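On a un mot, dans notre atelier, pour ce qui s'est passé en novembre : « la chute ». On le dit comme d'autres disent « la panne » ou « la grève », avec l'article défini, tout le monde comprend. Vu de loin, c'est ridicule. Une boîte de chips qui tombe d'un bras robotisé, à hauteur de table, avec dedans des chips qui ont survécu pour la plupart (je le sais, j'en ai mangé). Et pourtant je n'arrive pas à classer l'affaire, et je voudrais expliquer pourquoi elle m'agace autant.

Je travaille chez Senau, une petite boîte qui fait de la mise en rayon automatisée. Notre programme s'appelle Skumstead, ne me demandez pas d'où vient le nom, il était là avant moi. Le principe est simple à raconter : le robot prend un produit, il le pose sur l'étagère, il recommence. Sur la campagne d'automne, on avait 2 152 cycles enregistrés, et c'est là-dedans que je me suis plongé après coup, avec Maribel Inga, qui a plus de patience que moi.
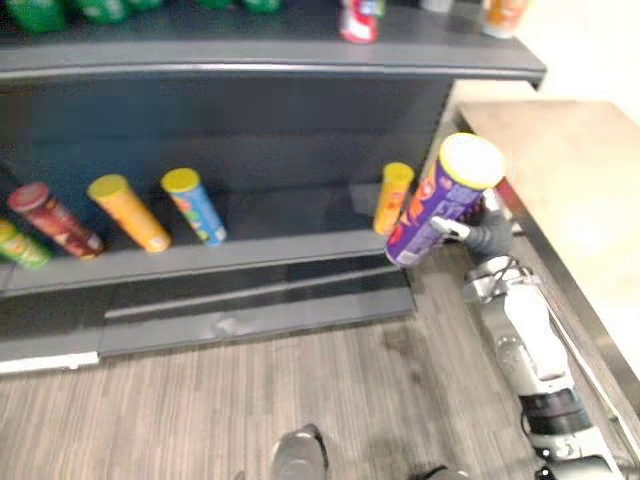 Une boîte violette dans la pince, devant l'étagère du bas.

Alors, la chute. Au cycle 1 071, la pince se referme sur une boîte, le système annonce « prise confirmée », le bras part vers le rayon, et à mi-chemin la boîte glisse et file par terre. Bon. Ça arrive. Ce qui me reste en travers de la gorge, c'est la suite : le bras a continué. Il est allé jusqu'à l'étagère, il a ouvert les doigts sur du vide, et il a noté le cycle comme réussi. Réussi ! Le rapport du soir affichait 100 % et on l'a envoyé tel quel au client, chez Reser, avec une petite phrase de satisfaction que j'ai écrite moi-même.

C'est Yeison Cuervo qui a tiqué, deux jours plus tard, en trouvant un trou dans une rangée qui aurait dû être complète. On a cherché une erreur de stock, on a soupçonné un collègue gourmand (moi, en l'occurrence), et on a fini par regarder les courbes des capteurs. L'effort dans les doigts tombait à zéro en plein trajet. L'information était là, enregistrée proprement à chaque instant. Simplement, le programme ne la consultait qu'une fois, au moment de la prise, et ensuite il faisait confiance. 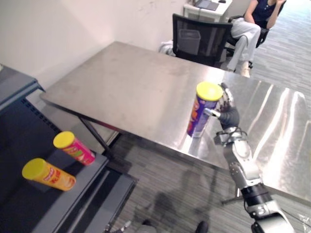

La confiance, voilà bien mon sujet, et je trouve qu'on en parle très mal dans le métier. On a passé des semaines à discuter de la forme des doigts, du couple, de la vitesse de fermeture, et presque pas de temps à se demander ce que la machine croit savoir entre deux contrôles. Quand la boîte est tenue bien droite juste au-dessus de l'inox, les doigts noirs enroulés d'un côté et le pouce métallique appuyé devant, j'ai envie d'y croire, moi aussi. La prise a l'air franche. Mais une prise qui a l'air franche à un instant donné ne dit rien de l'instant d'après, et notre logiciel raisonnait comme mon œil : il avait vu une bonne prise, il passait à autre chose.

Ha-neul Tak, qui a écrit cette partie du code, m'a répondu que c'était un choix. Surveiller l'effort en continu, ça provoque des arrêts pour un oui ou pour un non, une vibration, une boîte un peu souple, et les premiers essais s'arrêtaient tellement souvent que plus personne ne voulait les suivre. Je comprends l'argument, vraiment. J'ai moi-même râlé contre ces arrêts ! J'ai sans doute été le plus bruyant. Mais on a résolu le problème des fausses alertes en supprimant l'alerte, et je ne suis pas sûr qu'on l'aurait formulé comme ça en réunion. 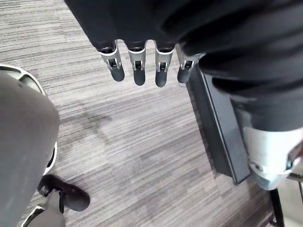
Et puis il y a l'argument du « ce n'est que des chips ». Paraschiva Pop me le sort régulièrement, avec affection, quand je remets le dossier sur la table. D'accord, ce n'est que des chips. Seulement le même module de prise est prévu pour le projet Kang, où il sera question de bocaux en verre, et dans des allées où circuleront des gens. Un bocal lâché à mi-course, des éclats au sol et un rapport qui annonce que tout va bien : là, on ne rigole plus du tout. Le défaut sera exactement le même, à la ligne de code près.

Ce que je réclame n'a rien de révolutionnaire. Je voudrais que la présence de l'objet soit vérifiée pendant le trajet et encore au moment de lâcher, et que le bras s'arrête s'il ne sent plus rien. Je voudrais aussi que le mot « réussi » soit réservé aux cas où une caméra a vu le produit sur l'étagère. Pour le reste, qu'on écrive « terminé », ou « inconnu », ça me va très bien. Yesenia Cuadros, qui s'occupe des clients, craint qu'un rapport plein d'« inconnu » fasse mauvais effet. Peut-être. J'ai quand même dû rappeler Reser pour expliquer notre magnifique score, et je peux vous dire que l'effet n'était pas fameux non plus.

Pour l'instant, on a ajouté un contrôle au moment du lâcher. Celui du trajet est « à l'étude », formule que je connais bien pour l'avoir employée souvent. Maribel a relancé l'analyse sur les anciens enregistrements, pour voir s'il y a d'autres cycles où l'effort disparaît en route. Je lui ai proposé de parier sur le résultat et elle a refusé.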